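Ticket 395: Label printer on the packing bench skips every second label
Status: Open (reopened twice)
Priority: Medium, bumped from Low after the complaint
Site: Zirau, back bench
Device: Clovik thermal label printer, USB

Opened 26th February

Printer feeds one label with print on it, then one label with nothing on it, then one with print. The blank ones are beautifully aligned. We are going through rolls at twice the usual rate and the recycling bin is full of very clean stickers.

Already tried before logging this: off and on, off and on at the wall, a stern look.

Update 1
Asked the site to run the gap calibration (hold the feed button until the light blinks twice, let go, stand back). It fed 16 labels onto the floor and declared itself calibrated. Next print job: one good, one blank. Closed by the system anyway, as the calibration script reports success to the ticket queue whether or not anything has improved. Reopened.

Update 2
Checked the driver. Label height was set to 19 mm, and the stock on the roll is a good deal taller than that. Nobody at the site remembers changing it. The driver was last updated in October, so I have my suspicions about who did. Corrected the height, saved, printed a test page. Test page perfect. Marked resolved, went to lunch.

Update 3
Reopened by the site while I was at lunch. The test page is still perfect. Anything sent from the Zanon dispatch screen skips as before. It seems Zanon keeps its own copy of the label size and doesn't care what the driver thinks.

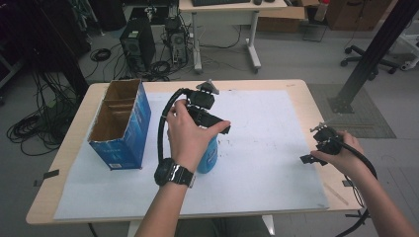
Bench at Zirau, with the blue box and the spray bottle.

No printer in it, so I rang and had the model number read out to me off the underside. It's the older Clovik, the one with the movable gap sensor. Had them open the lid and slide the sensor back to the centre mark. It had wandered well off to the left, where it was reading the backing paper and drawing its own conclusions.

Update 4
Sensor centred, calibration rerun. Skipping is now down to the first label of each batch - an improvement, though the site did not use that word.

Update 5
Found the Zanon setting. It's under Dispatch, then Documents, then Colours and Layout, which is naturally where you'd keep a paper size. Changed the template to match the stock. Needs an admin login to save and mine has view rights only. Request sent to Hidayat support, who look after the Zanon accounts. Auto-reply received, thanking me for my patience in advance.

Workaround until then: print batches from the driver's own label tool using the exported list. It's slower and the font is ugly but every label comes out with something on it. Please don't recalibrate again in the meantime, it only costs you labels.

Waiting on: Hidayat, admin rights
Next check: 2 working days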